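Visit to the Bosumberg library storage facility

Our technical services group spent a day in August at the offsite storage facility in Bosumberg, which holds low-use print for the university and two partner colleges. Cataloging, circulation and interlibrary loan were all represented. I went for cataloging. These notes are for staff who could not get away from the desk that day.

Eduard Dvořáček, the facility manager, met us at the loading dock and started with intake. Volumes arrive on book trucks, are vacuumed, measured and sorted by height. Call number order is dropped at this point. Each volume goes into a cardboard tray with others of the same size, and the item barcode is linked to the tray barcode, then the tray to a shelf. A second person scans every tray again before it leaves the room. Mismatches go to a problem shelf, which on the day held mostly bound-withs and two long runs of an agricultural journal with barcodes inside the back cover. I recognized several of ours.

The inventory system is called Jukix. It sits beside the catalog and exchanges a file with it overnight, so an item accessioned in the morning still displays its old campus location until the next day. Damian Baumgartner maintains the load and showed us the error report. The most frequent error is a barcode attached to more than one item record. He asked that we run the duplicate check before shipping, and I have added it to the withdrawal checklist.

Storage is one room with high fixed shelving, kept cool and dry. The order picker reaches the top shelf. Staff wear a harness and work one aisle at a time. Requests are pulled twice a day, and anything placed before 7 a.m. goes out on the morning van. Articles are scanned on site on an Imai overhead scanner and delivered by link. The stated turnaround for physical items is 72 hours, and 80 percent of last year's requests were met by scan alone, a higher share than I had assumed. Fold-out maps are still sent to campus.

Open questions from our group: whether the Vusinen gift collection can go out uncataloged with brief records (Eduard would prefer not), and who pays for trays when a partner college recalls a full series. Circulation will also ask about Saturday van service. 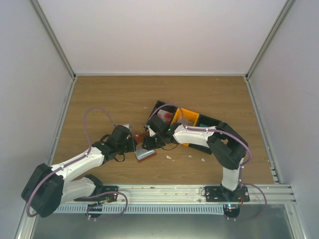
Shelving has to be settled before the next transfer, because the remaining bays are set for the two smaller tray heights and our pending list is mostly folio. Bay depth is fixed, so only the vertical spacing can change. A metal rail down each side with the work surface between them, as in the photo, is close to the layout I would like for our own sorting table, where trays now slide off the left edge. I will send measurements to Eduard with the folio list.

Technical Services, Main Library, lower level | Contact the department | Back to top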